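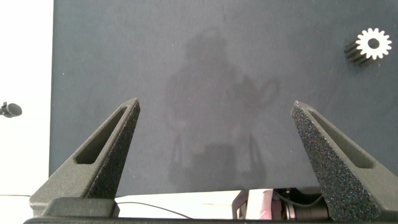

Trundura Facilities and Fit-Out – Display Surfaces Group

Search this site
Print this page | E-mail this page

Speaker notes: Choosing and looking after dark boards

Opening. Say who the talk is for: people who order boards for meeting rooms and workshops, and the people who clean them. Mention that questions can come at any point.

A large flat board in dark slate gray changes a room more than most buyers expect. It takes up light. At the Pivport office we had to move two lamps after the board went up, and the order had said nothing about lighting. Ask for the lighting plan before you ask for the board.

Surface. A fine, slightly mottled finish is easier to live with than a plain flat black. Small marks get lost in it. Pass the two samples around now – the Barbosa one first, then the Joruma. Let people run a thumb across them.

Size. Measure the wall twice, and measure the door and the stairs too. Our order 708 sat in a hallway for 9 days while we looked for another way in.

Edges. Check that the lower edge is straight and level before anything is fixed. A long straight line shows up a sloping floor right away. Go by the level, then step back and look.

Cleaning. Dry cloth first, then a damp one if needed. No scouring pads. Change the cloth when it starts leaving streaks. We have done this on around 100 boards and replaced very few.

If time is short, skip the part on edges and go to cleaning. Order forms are on the side table by the door. Collect both samples before the break.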